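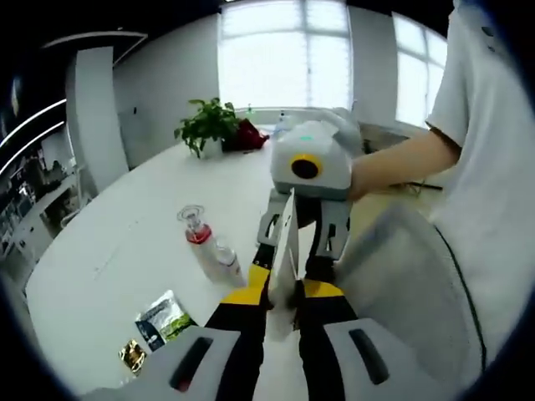
The meeting was called for the equipment plan of the Ayaaba project, and it began at 2 p.m. in the small room in Nurnesham. The main question was which hand-held grippers we buy for the second half of the year, and if we can pay for them from the present budget. We first discussed the fingers. On the gripper with black and yellow stripes a flat piece of paper is held upright between the two fingers, and the other unit, with the gray fingers, comes to it from above. This kind of work, with two grippers close to one paper, is what we want to do more, so the new fingers must be good for thin things. It was agreed to write this in the request to both suppliers.

**Minutes of the last meeting**

Accepted with one correction. The shelf for the chargers was wrongly listed as "delivered". It is ordered but did not arrive yet.

**Offers for grippers**

Two offers were on the table, from Reltard and from Tekholm.

Reltard offers a complete set for 1,672 euros. The set has two grippers, a charger and one pair of spare fingers. Transport to Nurnesham is included. Delivery takes 10 weeks, which several members found too long.

Tekholm can deliver faster, but the offer is not complete. The price for spare fingers is missing, and it is not written if the charger works with our older units. The warranty text speaks of "normal use", and we would like to know what they mean by this. Our grippers are in the hand for most of the day, and we are not sure that Tekholm calls this normal.

There was a longer discussion about buying from one supplier or from both. Some members prefer a single type, so that a finger from one unit fits on the other. Others said that we already have different fingers in use and the team has no big difficulty with it. No decision was made on this point. It will be taken when the second offer is complete.

**Spare fingers**

The stock is low. It was asked if we could print fingers in our own workshop. The workshop answered that the hard part is possible, but the soft surface is not, at least not with the material we have now. A test print will be made anyway, in one color only, and shown at the next meeting. Until then, worn fingers are not thrown away. Please put them in the box near the door – also the broken ones.

**Budget**

After the repairs in February, about 70 percent of the equipment money for this year is still free. One Reltard set fits in this without problem. Two sets would also fit, but then there is little left for tables and storage, and the question of the second table was already moved two times.

It was proposed to buy one set now and to keep the decision on a second set for autumn. Against this, it was said that prices may go up and that Reltard could give a discount for two sets. We do not know this, we only suppose it. The purchasing side will ask for a written price for two sets before anything is signed.

The cost of batteries was forgotten in the plan. It must be added as an own line and not under "small material", where it disappears every year.

**Test before buying**

The members agreed that a loan unit should be tested before the order. The test should contain:

- picking up one sheet of paper from a smooth table
- passing a flat item from one gripper to the other
- taking a small foil packet and putting it down again
- one hour of use by a person with small hands

The last point was added on request of the team. With the older model there were complaints about the handle. Notes from the test should be short and written on the same day.

**Tasks**

- Purchasing: ask Tekholm for the missing prices and the meaning of the warranty text. Ask Reltard for a price for two sets and for a loan unit.
- Workshop: make the test print of one finger pair.
- Project office: add the battery line to the budget and send the new version to all members.
- Team: write down which fingers are used most, for 3 weeks.

**Other points**

The room is too warm in the afternoon. The next meeting will start at 10 a.m., same room. Please bring your own copy of the two offers, the printer on this floor is still out of order.

The meeting was closed at 3:20 p.m.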